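Chapitre 7
Le plateau de table : lire le bois, préparer la surface

Objectifs du chapitre

À la fin de ce chapitre, vous devez être capable de reconnaître le sens du fil sur un plateau, de distinguer un dessin de dosse d'un dessin de quartier, de choisir l'abrasif qui convient et de décider si une surface est prête pour la finition. Les exercices d'atelier se trouvent à la fin du chapitre. Il est conseillé d'avoir lu le chapitre précédent sur le collage des panneaux.

7.1 Pourquoi commencer par regarder

Dans les ateliers où j'ai enseigné, d'abord à Rirkcombe, ensuite à Zarnham, les élèves prennent la ponceuse très vite. La table est posée sur les tréteaux, la machine est branchée, et au bout d'une minute la poussière couvre tout. Je demande alors d'arrêter et de passer la main sur le bois. Dans quel sens la fibre monte-t-elle ? Où le dessin change-t-il ? Le plus souvent, personne n'a regardé.

Un plateau de table est la partie du meuble que l'on voit le plus et que l'on touche le plus. On y mange, on y écrit, on y pose un sac mouillé ou une tasse chaude. Les pieds et la ceinture peuvent garder une petite irrégularité sans que l'utilisateur s'en aperçoive. Sur le plateau, au contraire, une rayure faite en travers du fil se remarque dès que la lumière vient de côté, et elle devient plus forte encore sous l'huile ou le vernis.

Pour cette raison, la première étape du travail se fait sans outil. On place le plateau près d'une fenêtre, ou bien on éteint le plafonnier et on pose une lampe basse au bout de l'établi. On tourne ensuite lentement autour du meuble. La même planche peut paraître mate d'un côté et brillante de l'autre : la fibre renvoie la lumière selon son inclinaison, et cette différence nous renseigne sur la façon dont le bois va se laisser couper.

7.2 Quelques mots à connaître

Le fil est la direction générale des fibres du bois. On dit qu'il est droit quand il suit la longueur de la planche, et qu'il est tors ou ondulé quand il s'en écarte.

Le contre-fil est le sens dans lequel l'outil soulève les fibres au lieu de les coucher. Avec un rabot, il produit des arrachements. Avec un abrasif fin, il est moins dangereux, mais il reste sensible sous la main.

Les cernes sont les couches annuelles de croissance. Dans beaucoup d'espèces, la partie formée au printemps est plus claire et plus tendre, celle de l'été plus foncée et plus dure. C'est leur alternance qui donne au plateau ses lignes.

Le débit sur dosse donne des planches dont la face est à peu près tangente aux cernes. Le dessin est large, avec des courbes et des formes de flamme. Le débit sur quartier donne au contraire des lignes serrées et presque parallèles. Entre les deux, il existe toutes les positions intermédiaires, et une même planche passe souvent de l'une à l'autre sur sa largeur.

Attention : le dessin et le fil sont deux choses différentes. Des courbes très marquées peuvent apparaître sur un bois dont le fil est bien droit. Le dessin dépend de la manière dont la scie a traversé les cernes, alors que le fil dépend de la croissance de l'arbre. Les débutants confondent presque toujours ces deux notions, et le vocabulaire du commerce ne les aide pas beaucoup.

7.3 La table Porham

Nous suivrons dans ce chapitre le même meuble du début à la fin. Il s'agit d'une table de salle à manger du modèle Porham, remise en état à l'atelier Gudeta. Le plateau avait été ciré pendant des années, puis verni par-dessus la cire, ce qui est une mauvaise idée : le vernis n'accroche pas et il part en écailles. Le décapage a pris 9 heures, sans compter le séchage. Après deux passages du racloir, le bois nu est enfin apparu et l'on a pu commencer la lecture.

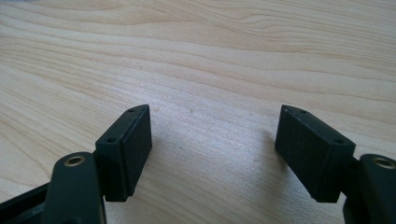
La lecture d'un plateau se fait par zones, et il est utile de prendre un crayon tendre pour noter sur un papier ce que l'on observe. Commencez par un grand côté et avancez vers l'autre, sans sauter de partie. Dans une zone où les veines foncées forment des bandes ondulées, les parties dures et les parties tendres sont larges, et un abrasif monté sur un support trop souple risque de creuser les secondes. Plus loin, là où les lignes deviennent fines et régulièrement espacées, le ponçage est plus égal et l'on peut appuyer de la même façon partout. Le passage d'une zone à l'autre est progressif ; il ne faut donc pas chercher une frontière nette. Méfiez-vous aussi du reflet, car un bois blond peut sembler plus pâle et comme délavé à l'endroit où la lumière le frappe, et plus chaud sur les côtés. Avant de conclure à une tache ou à une décoloration, déplacez-vous d'un pas et regardez de nouveau. Si la partie claire se déplace avec vous, le bois est sain. Un petit point sombre demande également une vérification : on le frotte du bout de l'ongle pour savoir s'il s'agit d'une poussière ou d'une marque dans la fibre.

Quand la lecture est terminée, on trace à la craie une flèche dans le sens du fil, sur chaque planche du panneau. Sur un plateau collé, deux planches voisines peuvent avoir des fils opposés - le cas est fréquent dans les meubles de série - et la flèche évite de l'oublier au moment de prendre le racloir.

7.4 Questions de préparation

Répondez par écrit avant la séance d'atelier du jeudi.

Expliquez avec vos mots la différence entre le dessin et le fil.
Un plateau présente un large dessin de dosse. Quel support choisissez-vous derrière l'abrasif, et pourquoi ?
Décrivez la position de la lampe pour chercher les rayures transversales.
Mesurez l'épaisseur d'un plateau que vous avez chez vous, en plusieurs points du bord, et notez les écarts.

La section suivante traite du choix des grains et de l'ordre des passages.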